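Organiser une dégustation à l'aveugle chez soi, sur une table de cuisine, demande moins de matériel qu'on ne le croit et plus de préparation. La méthode décrite ici vaut pour six à huit bouteilles et autant de personnes. Elle sert aussi bien pour des vins que pour des cidres, avec les réserves indiquées à la fin.

## Choisir le thème

Il faut un seul point de comparaison. Un même cépage dans plusieurs régions, un même domaine sur plusieurs années, ou une même année chez plusieurs voisins. Les séries mélangées, où chacun apporte ce qu'il veut, font de bonnes soirées mais on n'y apprend pas grand-chose.

Notre dernière série portait sur les blancs secs : deux bouteilles d'Iyamu, deux d'Elusholm, une de Hemosdale et une sixième achetée au supermarché, que les autres participants ne connaissaient pas. Fixez une fourchette de prix étroite. Un écart trop grand fausse la discussion dès que les étiquettes sont dévoilées.

## Ce qu'il faut

- une bouteille par vin, plus une de secours si le bouchon liège vous inquiète
- trois verres identiques par personne (six, c'est mieux, mais il faut la place)
- des chaussettes ou du papier aluminium pour cacher les bouteilles
- des étiquettes autocollantes numérotées
- un crachoir pour deux personnes
- de l'eau plate, du pain blanc sans sel
- des feuilles et des crayons, pas de stylos qui bavent

Les verres n'ont pas besoin d'être chers. Ils doivent être de même forme et rincés à l'eau claire, sans produit. Sentez-les vides avant de servir : une odeur de placard ou de carton se retrouve ensuite dans tous les vins. Une contenance de 300 ml suffit.

## La veille

1. Mettez les bouteilles debout.
2. Notez sur une feuille la correspondance entre les vins et les numéros, puis rangez-la dans une enveloppe.
3. Retirez les capsules en entier. La couleur de la capsule renseigne plus de monde qu'on ne pense.
4. Placez les blancs au réfrigérateur. Les rouges restent dans la pièce la plus fraîche de la maison.

Si vous voulez déguster vous-même à l'aveugle, il faut être deux. La première personne emballe les bouteilles et leur donne une lettre, la seconde change l'ordre et remplace les lettres par des numéros. Chacune garde sa moitié de la clé.

## Le jour même

Sortez les blancs une demi-heure avant. Servis trop froids, ils se ressemblent tous. Ouvrez toutes les bouteilles en même temps et goûtez-en une gorgée à part si vous soupçonnez un défaut — celui qui le fait perd évidemment l'aveugle.

Versez peu, trois à quatre centimètres au fond du verre. Une bouteille sert ainsi toute la table et il en reste pour y revenir.

Servez par séries de 3. On sent d'abord les trois verres, sans parler, puis on goûte dans le même ordre, puis on revient au premier. Comptez un quart d'heure par série. Le silence est la règle la plus difficile à faire respecter et c'est la seule à laquelle je tiens : il suffit d'un « banane » lancé à voix haute pour que toute la table en trouve.

Prévoyez un fond blanc pour juger la couleur, une nappe unie ou une feuille sous chaque verre. Sur un plan de travail foncé ou veiné, les nuances des blancs se perdent.

## La feuille de notes

Une ligne par vin et quatre colonnes :

| N° | Nez | Bouche | Classement |
|---|---|---|---|
| 1 | | | |
| 2 | | | |

Je n'utilise plus de note sur vingt. Les gens se tiennent entre 13 et 16 et les moyennes ne disent rien. Un simple classement par ordre de préférence se dépouille vite : on additionne les rangs, le total le plus bas l'emporte.

## Dévoiler

Relevez tous les classements avant d'ouvrir l'enveloppe. Commencez par le vin le moins aimé. Regoûtez chaque vin une fois l'étiquette visible, sans modifier les notes déjà prises.

Chez nous, le vin du supermarché a fini deuxième, devant les deux Elusholm. L'un de ceux-ci s'est nettement amélioré une heure après l'ouverture, ce qui plaide pour un passage en carafe la prochaine fois.

## Avec du cidre

Même démarche, à deux différences près. Les bouteilles s'ouvrent au dernier moment, série par série, et se servent plus fraîches. La forme de la bouteille trahit souvent le producteur : transvasez doucement dans des pichets identiques. Nous essaierons en avril avec des bruts de Wurthorpe. 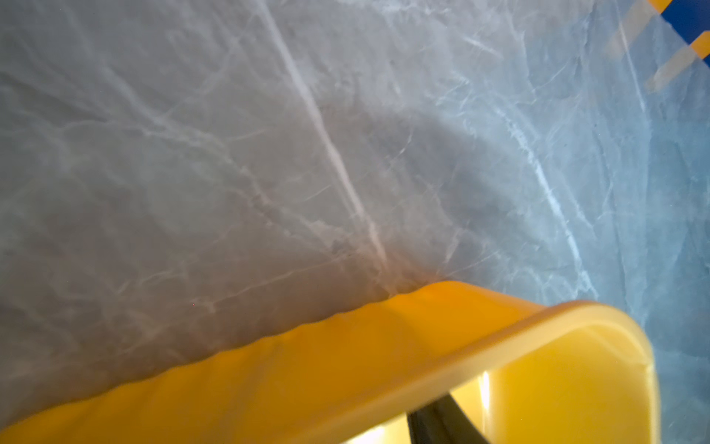

*Surface grise à veines blanches, vue de près.*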